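Chapter 4
Reading the News for an Exam: Keeping Up Without Drowning

A friend of mine, Thanasis Sotiropoulos, sat a public service entrance exam in January and came out of the hall grinning. He hadn't studied more than anyone else in our group. He had read the paper every morning with a pencil in his hand, and he'd been doing it for so long that the general knowledge section felt like a chat with someone he already knew. I want that for you, and I think you'll enjoy getting there!

Current affairs is the one part of your syllabus that keeps moving. The chapters on government and geography will look much the same next year. This one has to be rebuilt every week, by you, out of whatever has happened – a new bridge, a change of premier, a prize awarded, a species taken off the endangered list. It can feel endless. The trick is to decide early what a fact is for.

4.1 Static facts and moving facts

Suppose the town of Nokemier opens a desalination plant. The moving facts are the opening itself, the minister who cut the ribbon and the capacity of the plant. The static facts are sitting underneath: which level of government looks after water, what desalination does, which rivers supplied the town before. Examiners love the second kind. A question that seems to be about last month's news is very often a question about something you could have learnt years ago, and the news is just the door they've come in by.

So when you read, write the moving fact on the left of the page and the static fact on the right. If the right-hand side stays blank, go and find something to put there. This is the most useful habit in the whole book and it costs you a few minutes a day.

4.2 Numbers

Take this line from a practice bulletin dated 23/09/2018: "The Dratow survey recorded 2,716 nesting pairs across 58 sites." Which figure should you learn? Probably neither, to the last digit. Learn what was being surveyed, whether the total went up or down, and who did the counting. Exact figures matter when they are a record, a ranking or a legal limit, and you'll soon get a nose for which is which.

4.3 Names and offices

Appointments turn up in nearly every paper. If Dimitriou replaces Rollard as head of a trade body, note both names, the body, what it does and where its headquarters are. Old office-holders make excellent wrong answers, and you want to recognise them when they appear.

Before going on, take today's paper and choose 3 stories from different pages. Rule your columns and fill in both sides – scribble, cross out, argue with yourself in the margin. 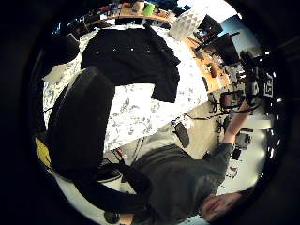

Keep those pages, as we'll come back to them in section 4.6 when we put together a monthly digest. First, though, we need to look at where the news comes from, and why two papers reporting the same budget can leave you with such different notes.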